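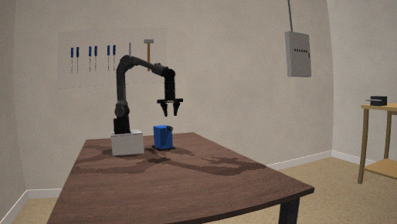

The planner was called Skakel, and Bergþóra Blöndal had been sent to Flaken to decide whether her company should pay for it. She had read the brochure on the train. It said the software understood a workspace. She wrote "understood" at the top of a clean page and put a box around it. On the big monitor the simulated arm waited on its white block with its fingers open over nothing, off to the right of the blue thing it was supposed to care about, and the hammer and the screwdrivers hung on the wall behind it as if somebody might need them.

"Do the screwdrivers do anything?" she asked.

"They're for the perception side," said Koen Verbeke. He had written most of Skakel and had the look of a man who had shown it to too many people that week. "Clutter. You want it to see a real shop and ignore most of it."

"So it learned to ignore screwdrivers."

"It learned to ignore what doesn't matter."

"Who told it what doesn't matter?"

He typed something and didn't answer. She didn't mind. She had spent nine years at Noserside signing for systems that knew what mattered, and two of them were still in crates.

He started a run. The plan came up first, a thin green line in another window, and then numbers under it. Planning time, 134 milliseconds. Clearance, fine. Confidence, fine. Bergþóra asked what unit confidence was in, and Koen said it wasn't in a unit, it was a score.

"A score out of what?"

"It's relative."

"To what?"

"To the other plans it thought of."

She wrote that down too. The best of the ideas it had, according to itself. She had worked for managers like that.

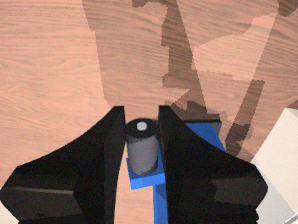 "Switch off the shadows," she said.

Koen looked up. "Why?"

"You told me on the phone that lighting made no difference."

"It doesn't, within reason."

"Then it's a cheap thing to try."

It took him a while to find the setting. A fan came on inside the computer. Down the hall people from Gaete were leaving for lunch, and one of them stuck his head in, saw who was sitting there, and went away again. Koen reloaded the room and pressed the key.

The green line came up. It went to a point over the table, a hand's width short of the part, and stopped there. The arm followed it perfectly. It closed its fingers on air, lifted the air, carried the air across, and set it down. Then the log printed PLACED and the success counter went from 527 to 528.

Neither of them spoke for a bit.

"That's the perception module," Koen said. "The planner did what it was asked. And control tracked it to under a millimeter, you can see that in the trace."

"I can see it. It was very accurate about nothing."

"It's a known kind of problem. It was using the shadow as a cue for where the part sits. We can randomize the lights and retrain. That's a week."

"And the counter?"

He scrolled. He scrolled for longer than he needed to, she thought, for a file he had written himself. The check was one line. If the gripper had closed and the arm had reached the drop point, the task was a success. It never asked where the part was.

"That was a placeholder," he said.

"When did you put it in?"

"December."

She turned back to the brochure. There was a chart on the third page, 3000 trials, with a bar that went nearly to the top. She laid it on the desk between them, open at the chart, and let him look at it upside down.

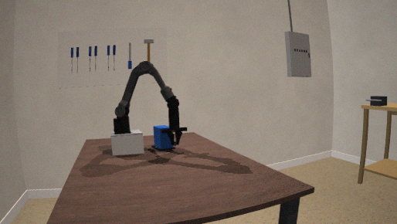
"How many of these did somebody watch?" she asked.

"The first twenty or so," Koen said. "After that we let the counter do it."

He offered to rerun them all with a proper check. He was already typing it as he offered, comparing the part's final position with the target, four lines, five with the tolerance. It was good code. She could tell he was good, and it made her more tired than if he had been a fraud.

"Send me the new number," she said. "Whatever it is. And send me the runs."

"All of them?"

"I'll pick some."

She put her coat on. Behind him the arm had gone back to its starting pose for the next trial, and the log was asking whether to continue from 528. Koen reached over and set it to zero — then, after a moment, saved the old file under another name and moved it to where she could find it.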